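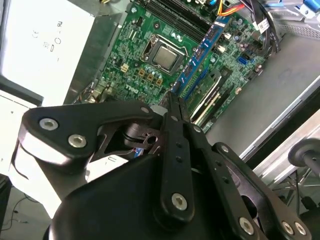 The Dell with its lid off, processor in residence.

I have owned the tower for long enough that it has moved house with me more often than my good saucepans have. It was bought second-hand for doing my taxes, was promoted to family computer when the laptop went into the dishwater, and has spent its later years under the desk in the spare room, warming the feet of whoever was using the sewing machine. In March it began making a noise like a wasp in a biscuit tin. I did what any responsible adult does and turned the radio up.

This worked for a fortnight.

The trouble with ignoring a computer is that it has all your photos. So up onto the table it went, along with a screwdriver set, a muffin tray for the screws and a mug of tea placed a sensible distance away and then moved closer when I forgot what sensible meant.

If you've never opened a desktop, I can recommend it as an exercise in humility. From the outside you own a beige-minded box that takes four minutes to find the printer. Inside there's a little green city. The board in mine has DELL printed on it in white, in case burglars get that far and need to know who to write to. Next to the processor there's a row of four brownish-gold squares that I'd been calling "the caramels". My neighbour Jayson Catacutan, who fixed photocopiers for years and can't walk past an open panel, informed me over the fence that they're chokes. They smooth the power out. I thanked him and have gone on calling them the caramels.

The small cylinders clustered near them are capacitors, and those I did know, having once lost an amplifier to a bulging one. Jayson's advice was to look at the tops. Flat is good, domed is bad, and anything crusty means you should start pricing a new machine. I went over them with a torch and my reading glasses and then my other reading glasses, and decided they were flat. I'm prepared to be wrong on this, but not until after the long weekend.

As for the wasp, it was the fan. It is always the fan. There was a mat of grey fluff packed behind the blades that you could have felted into a slipper, and some of it was unmistakably dog. We haven't had a dog since the last house. I sat there for a bit with a tuft of him on the end of a paintbrush, feeling more than I'd planned to feel about computer maintenance.

Then I got on with it. Soft brush, short bursts of canned air, a finger on the fan blades so they don't spin up like a propeller. I left the processor exactly where it was. Every video I watched wanted me to lift it out, wipe off the old paste and put on fresh, and I had even bought a tube of the stuff, a brand called Gurnix, $2 in the clearance tub with a label promising results in a font I didn't trust. But the processor has a little metal bracket holding it down, and it looked to me like something that was happy in its work. I have never improved a happy thing by levering at it.

I also had a good look at the memory slots, long black rows of them along the board, and briefly entertained the idea of an upgrade. The bloke at Bogale, our local parts shop, quoted me $74 for a pair of sticks, then asked how old the computer was, then went quiet in the way a vet goes quiet. I bought a cable tie.

Putting it back together went as these things go. The side panel has a tab that has to go in first, which you discover by putting it in last. I finished with one screw left over in the muffin tray. I've counted the holes twice and they're all spoken for, so either the screw came from something else or the computer has been carrying a spare since the factory. It's now in the drawer with the Allen keys and the batteries of uncertain charge.

It started on the second go (the first go I hadn't plugged it in). No wasp. There's a faint hum now, about the volume of a fridge two rooms away, and the spare room smells slightly of warm dust, which I'm told passes. The first thing I did was copy the photos onto an external drive, all the ones I'd been meaning to copy since the kids were shorter than the desk. The folder called "sort later" has 623 files in it. I opened it, found eleven nearly identical pictures of the dog asleep on the modem, and closed it again to sort later.

Jayson has since asked if I'd like a hand with the printer. I've told him it's under observation.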